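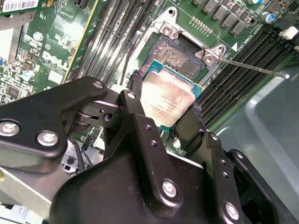
About Ludik

Ludik reads old files. Councils, surveyors, solicitors and drainage boards send us disks, tapes, cartridges and boxes of paper, and we return the contents in a form that current software can open. We also store the originals where the client wants this, and we keep a catalogue of everything held.

We use cookies to remember your preferences and to measure visits to this site. By continuing to browse you accept our use of cookies. Accept | Read more

The company works from one site in Korthorpe. It is privately owned and has no outside shareholders. It was formed to take over the storage contracts of Fahy, a paper archive on the same estate, and for its first years it did little except move boxes. Reading digital media began when a land drainage client asked for a set of survey files held on floppy disks inside one of those boxes. The paper listing gave the file names but not the program that had made them. Working out the format took most of a July, and the method written down at that time is still the basis of our intake procedure.

What we take in

We accept 3.5 inch, 5.25 inch and 8 inch floppy disks, the common sizes of quarter-inch cartridge, half-inch open reel tape, optical discs, and hard drives with parallel or serial interfaces. Microfiche and roll film are scanned on site. Bound volumes are accepted if they can be opened flat without damage to the spine. We do not accept cellulose nitrate film, and we do not accept anything that has been in a fire until it has been cleaned by a conservator.

Video tape is outside our scope. So is sound, with the exception of dictation belts and cassettes that form part of a case file.

How a job is handled

Each consignment is given a number on arrival and is listed before anything is opened. The list records the label text exactly as written, including spelling mistakes, together with the condition of the item and its position in the box. Position matters more than clients expect. A disk with no label that was found between two labelled disks can often be dated from its neighbours, and once the order has been lost it cannot be recovered.

Magnetic media are then rested in the reading room for at least four days so that they reach the temperature and humidity of the drives. They are inspected under a low-power microscope for mould and loose oxide. Where mould is present the item goes to a separate room and is cleaned by hand.

Reading is done once, at the lowest level the hardware allows, and the result is saved as a complete image of the medium. All later work is carried out on copies of that image. If a sector fails, it is logged and the pass continues. Repeat passes on the failed areas are made only after the rest of the medium is safe. We do not run repair utilities on originals.

Conversion is a separate stage and is quoted separately. A word-processed letter from an office system is normally straightforward. Spreadsheets are less so, and drawings are the slowest of all - an early drawing package may store line weights, text and layers in files that refer to each other by drive letter, and one missing file will leave a plan with no boundaries on it. We report such gaps in writing and do not fill them.

The catalogue

All holdings are listed in Wivitz, a catalogue system written here and used only here. An entry in Wivitz links the physical item, its image, any converted files and the checksums for each. Checksums are recalculated every quarter on both copies of the store. A mismatch stops the check, and the file is restored from the other copy before the check is resumed.

At the last full stocktake the catalogue held 3923 boxes of paper and film, and 1241 of those also contained at least one item of digital media. The two figures are published because tender documents regularly ask for them. We do not publish a figure for individual files, as different clients count these in different ways.

Clients can search their own entries through a web page. The search covers label text, dates, format and any keywords supplied at intake. It does not search inside converted documents unless the client has asked for this in the contract, and most legal clients have asked for the opposite.

Formats we return

Text is returned as PDF/A together with plain text. Tables are returned as CSV with a short note on column meanings where these are known. Drawings are returned as DXF and as a flat TIFF plotted at the original scale. Scanned paper is returned as TIFF at 400 dots per inch or as PDF/A. Other formats can be agreed, but we advise against any that depend on one supplier.

The original file is always returned as well, unchanged, under its original name. If the original name contains characters that modern systems reject, the name is given in a text file beside it.

Storage

The paper store is kept between 16 and 19 degrees Celsius. Digital media are held in a smaller room on the floor above, on steel shelving, away from the lift motor. Both rooms are alarmed and have gas suppression. Retrieval from the store is same day for requests received before noon, and next working day after that. Urgent retrieval outside office hours is available to clients who have it in their contract - it is not sold on its own.

Destruction takes place only on written instruction from a named person on the client's account. A certificate is issued for each box. We hold the instruction and the certificate for the life of the contract.

People

Ladan Esfahani is the technical director. She trained as a land surveyor and is responsible for intake rules, conversion work and the Wivitz catalogue. Enquiries about unusual formats should be addressed to her, with a photograph of the label and of any connector if one is available. Please do not post the item first.

The remaining staff are divided between the reading room, the scanning room and the store. New staff spend their first three months in the store before they handle client media.

Terms and privacy

Our terms of business and privacy notice were revised on 24 May 2018. Existing clients were sent both documents and do not need to take any action unless the named contacts on the account have changed. Client material is never used for testing, training or publicity.

Visits

Clients may inspect their holdings by appointment. Parking is at the rear of the building, and visitors should report to the front desk first. Ink pens are not allowed in the reading room, and pencils are provided.

Comments (3)

fenrow
We sent over 40 of the old 5.25 disks from our parish survey and got nearly everything back. The report on the bad sectors was longer than the survey. Is the DXF output in metres or feet?

Ladan Esfahani
The DXF keeps the units of the source drawing. If the source did not state any, this is noted in the report under the drawing number.

m_tarrant
Do you take Zip disks? They are not on your list. We have a small box of the 100 MB ones, plus the drive, but no power supply for it.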